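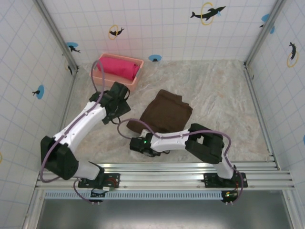

The Jakier cell was assembled by students of the Grilidholm Institute for work on the handling of soft materials, and this report concerns a repeated fault in its wrist camera signal during the spring term. The task under study was the transfer and folding of small cloths by two arms working in a shared space. Both arms are mounted on one aluminum rail and reach over the same stretch of floor, with a tray for cloths against the back wall. The cable of each arm is carried outside the links in open loops, and on the right arm one such loop rises from the wrist and comes close to the area where a cloth is laid for folding. This arrangement received little attention in the original risk assessment. It became the main subject of our project.

1. Description of the fault

In April the control program, Bilov, began to halt during folding trials with a message that no cloth had been found. At first these halts were recorded as vision errors, and the team adjusted the cloth detection settings on several occasions. The adjustments had no lasting effect. Over a period of around 800 trials, 86 halts were entered in the log under this message.

When the stored wrist images were reviewed, many of those linked to the halts contained almost no usable detail. Neither the gripper nor the cloth could be made out. The overhead work area camera gave a normal picture at the same time stamps, so a failure of the room lighting was ruled out early.

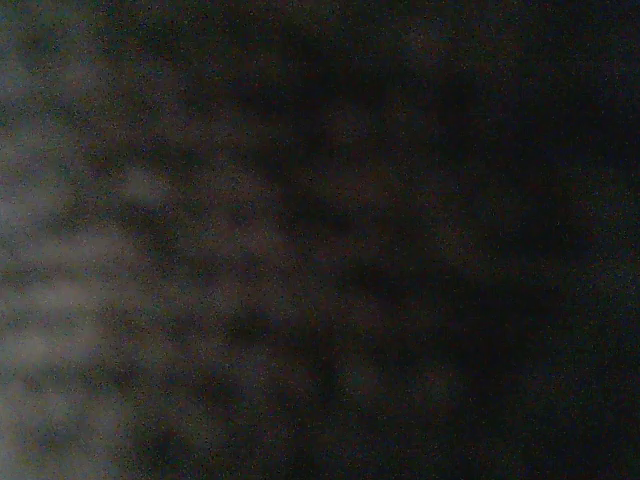 Figure 2. Wrist camera image with heavy color noise and no object in focus.

Figure 2 is of limited value for diagnosis on its own. It has a pale gray area at the left and is almost black at the right, and the team could not determine from it what the lens was facing. A folded cloth close to the lens, a white surface out of focus, and a failing sensor were all considered as possible sources.

2. Safety concern

The more serious finding came from the review of the motion log. Bilov stopped the task when no cloth was detected, but it did so only at the end of the current motion step. If the image was lost early in a step, the arm completed its path without usable wrist vision. In two trials the right arm closed its gripper on its own cable loop. The operator used the emergency stop on both occasions. There was no injury. The outer sleeve of the cable was marked and the cable was replaced before work continued.

The risk assessment had treated the loss of a camera as an availability problem. The supervisors at Khunthong Laboratory, where the cell is housed, asked that it be reclassified as a hazard and that powered trials be suspended until the report was accepted.

3. Investigation

The arms were tested one at a time at low speed, with the other arm parked. With the wrist held still, the camera signal was stable. With the wrist turned through its full range, the image dropped out when the cable was pulled tight near the connector. The same test with a spare cable and a longer free loop gave no dropouts, but the longer loop hung lower and was more easily caught by the gripper.

Dropouts did not explain all of the dark images. Some were recorded with the connection intact. For these, we believe the automatic exposure was slow to respond when the lens was covered and then uncovered by cloth. This was not confirmed, as the exposure values had not been saved with the images.

4. Changes made

The wrist connector was given a strain relief clamp. The cable was clipped at one more point on the forearm. Bilov was changed to check the brightness and sharpness of every wrist image and to stop the arm at once if either falls below a set limit. A zone around each cable loop was added to the list of places where the gripper may not close.

Restart after such a stop now requires a person to inspect the cable and release the halt by hand. The operating instructions posted beside the cell were revised accordingly.

5. Remaining issues

The brightness limit was set by trial and produces false stops with dark cloths. Exposure values should be stored in all future logs. The left arm was given the same clamp but was not tested to the same extent, and the next project group is asked to complete this work before two-arm trials are resumed at full speed.

This site uses cookies to remember your settings and measure visits. Accept | Manage preferences

Recent student reports
Grip force limits for thin fabrics
Jakier cell: operating instructions, revised
Comparing tray layouts for cloth pickup
Bilov log format and storage guide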